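Subject: Re: [specimens] Desiccant packets and short-term storage of seed lots
List: specimens-storage

On the 40 percent threshold: I would treat it as a limit for the sealed container, measured inside, after equilibration. Room humidity tells you very little once the lot is closed up.

> We are moving the Illora lots out of the glass jars and want
> something flatter for the drawers. Is a zip-top bag acceptable
> for anything longer than a few weeks? The old handling page says
> yes, the Omine protocol says no, and neither gives a number.
> We also have one box of indicating silica left and would like
> to know if it can be reused.

The two documents are talking about different things. The handling page covers lots in transit between benches. The Omine protocol covers lots that will sit in a drawer through at least one winter. Plain polyethylene film passes water vapor slowly but steadily, and the zipper track is usually the weaker point. A bag that holds water in does not necessarily keep vapor out over several months.

The relevant section of the handling page is pasted below so that people reading by mail have it.

Bags for bench transfer. Use clear film with a zipper closure. Press out the air before closing, then run a thumb along the full track twice. Put the label inside, printed side out.
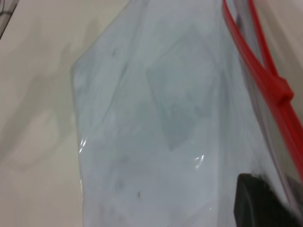
Page last changed: Sunday, August 31, 2025

Bags with creases across the track are to be replaced. Do not write on the film with solvent markers. Lots over 100 grams go in two bags.

For drawer storage I would use foil laminate with a heat seal. We ran lot 1231 in both types starting in November, with the same silica from the same tin. The card in the foil pouch did not change. The card in the zip-top bag had moved one step by day 14, and we pulled the lot at that point, so I have no longer series to offer.

Reuse of silica is fine if it is the indicating type and the color comes back fully after drying. Spread it one layer deep in a metal tray, follow the oven temperature on the supplier's sheet, and let it cool in a closed jar. Beads that stay patchy should be thrown out. Do not mix old and new beads in one packet.

The Varela drawers are shallower than the Plemik ones. Measure before ordering pouches, and allow for the seal margin, which does not fold flat.

If anyone has vapor transmission figures for the heavier zip-top film, measured with the track included, please post them to the list.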